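From the Office Shelf: Getting Ready for the Silell Street Reading Swap

Well, friends, it is that time of year again when the front hall smells like old paperbacks and you have to turn sideways to get to the coat hooks. The donation boxes started coming in right after New Year's and they have not let up. As of 3/2/24 we have 846 books sorted and priced, and there are two more carloads promised from the Flamulier neighborhood, so if you have been meaning to drop yours off, please do it soon, while I can still find the floor!

A little history for those who are new. The swap began in the basement of the old Chege Building, with one folding table and a coffee can for the money, and most of what we had that first year was gardening books and a really startling number of westerns. We sold or traded 175 books and thought we were the biggest thing in town. Last July we passed 443 in a single afternoon (it was raining, which I think helped), and the children's corner was picked clean before lunch. I still get asked about the train books. We don't have any more train books. If you do, you know where to find me.

Rezaul Talukder has taken over the mysteries this year and has them arranged by detective instead of by author. I had my doubts, but I've watched people come in and go straight to what they want, so I have come around. Imani Simiyu is handling the booklets of local recipes and stories that we put together every winter. There are forty pages in this one, including the walnut cake that everybody wrote in about and a lovely long piece on skating at Cluturard Pond back when it froze solid enough for a horse. They'll be three dollars at the front table, or free if you bring in a full bag of books.

Folding night for the booklets is Thursday at six-thirty. We could use a few more pairs of hands, and if you own a long-arm stapler, please bring it along with your name taped to the bottom, because we mixed them all up last time and I believe I still have somebody's. Soup and bread will be on the side table. Please keep the soup away from the booklets. I say this with love and I am mostly talking to myself.

Large print and audiobooks are in the back room this year, where there are chairs. Puzzles are welcome too, so long as you've counted the pieces or are willing to write "probably" on the lid.

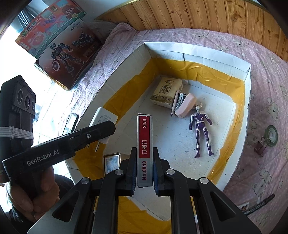
A box of 24/6 staples, No. 0012.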